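Garrido opens its grasp planning software to outside users

Garrido, the software company from Dirkau, has put the newest version of its grasp planner on public download this April. Until now only partner laboratories could work with it. The package is called Fasine, and it decides where and in which order a two-finger gripper should take hold of soft things such as clothes, towels and bed covers.

Soft objects are difficult for planning software. A box keeps its shape when it is lifted, but a pair of trousers does not, and the planner has to guess where the cloth will go after the first contact. Earlier versions of Fasine made one plan at the start and followed it to the end. The new version makes a fresh plan every 100 milliseconds, from the camera picture alone.

The planner was trained on 2,000 short recordings which people made at home with hand-held grippers. They were recorded in 37 homes, most of them in Dirkau and in the nearby town of Nutley. Femke Bosman, who leads the perception team, explains that the company wanted ordinary bedrooms with their normal colours and patterns.

"In our laboratory we had one grey table and one blue shirt," she says. "The software became very good at the blue shirt. When we gave it a cover with many dots and stripes, it could not find any more where one piece of cloth stopped and the other one began."

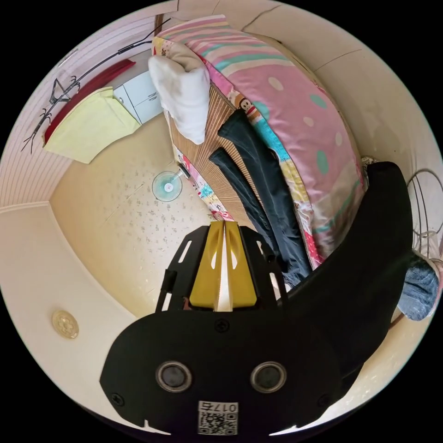
Black trousers over the side of a bed with a patterned cover, seen from the hand-held gripper. Photo: Garrido

According to the company, the planner finished 72 per cent of its folding tasks in the last internal test. Trousers gave better results than towels. Most of the failed attempts came from the segmentation step, in which the software separates the garment from the cloth lying under it.

Valdir Aguiar, who wrote a large part of the control code, says that the wide fisheye view was also a problem for a long time. Straight edges look curved in it, and the planner sometimes placed the fingers too far to the outside. The new version corrects the distance calculation before it chooses a grasp point, and users can look at both values in a small viewer.

Fasine is free for teaching and research. Companies need a paid licence, for which Garrido has not yet published a price. The recordings themselves are not part of the download. A version for three-finger grippers is in preparation.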